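Where Does a Lost Mitten Go? Looking at Our Campus Lost and Found
Term project report, Intro to Community Research
November 4, 2021

I picked this topic because I lost a jacket in June and never got it back, and it bugged me all summer. It was a green Elitz rain jacket, nothing fancy, but I liked it. So when we had to choose a local service to study, I already knew which one I wanted to bother (sorry, front desk people).

My question was pretty simple: when you lose something at Homham, what are the odds you see it again, and what makes the odds better or worse?

What I did

The lost and found desk keeps a log on a program called Cuvum. Every item gets a line with the date, the building, a short description and what finally happened to it. They let me have an export with the names and phone numbers stripped out. There were 3030 lines in it! I spent a whole weekend just cleaning up spelling, because "water bottle" was typed in so many different ways that my first chart made no sense at all.

I also sent out a short survey and spent two afternoons sitting by the desk, watching how people asked for their stuff. Mostly they just say "did anybody turn in a black hoodie" and then look sad when they see the hoodie shelf.

What I found

Of the 3030 items, 1495 went back to their owners. That's a little under half, which was way better than I expected. Almost 1000 of the rest were clothes, and that's where things get messy. Phones and keys get claimed fast, usually the same day. Clothes sit there. A lot of people in my survey said they never even checked, they just figured it was gone and bought another one (I did this too, I admit it).

The building matters a lot. Things left in the Martinelli library have the best return rate, I think because people go back to the same seat. Things left in the gym have the worst. The gym only sends its bin over once a week, so if you check the desk the next day it isn't there yet, and most people don't check again.

The other big thing is the description. I read every clothing line in the log and so many of them just say "glove" or "shoes, gray." If you call the desk and the person on the phone only has the log to look at, that's no help to anyone.
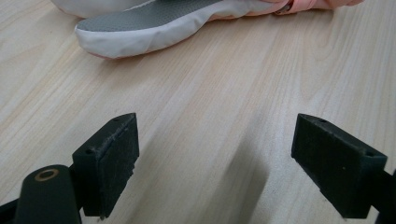
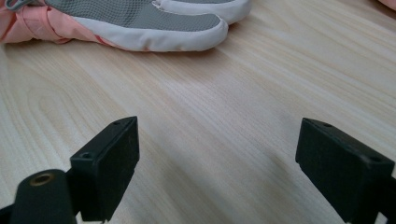
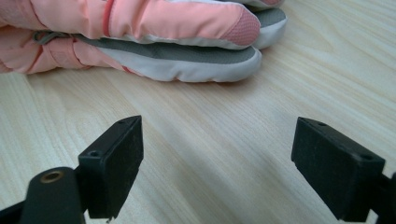
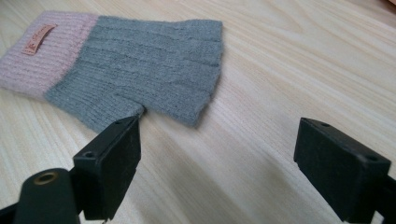

My main suggestion is that the desk should change how clothing gets written down. Right now the description box is one blank line and whoever is on shift types whatever they feel like. I'd split it into type, main color, second color and one detail. Take the knitted fingerless glove in the last picture: "glove, gray" could be anything, but "fingerless, blue-gray with light pink cuff, small label on cuff" would be easy to match over the phone. I tried my version on a few of my roommates' things and it took me less than a minute each time, so I don't think it would slow the desk down much.

My second suggestion is for the gym to send its bin over every day. I asked at the gym and they said they'd think about it.

If I had more time I'd want to know what happens to clothes after the holding period ends, because the log just says "cleared" and I couldn't get a straight answer on what that means. Still no sign of my jacket, by the way. I did check the log for it, and there's one line from June that says "coat."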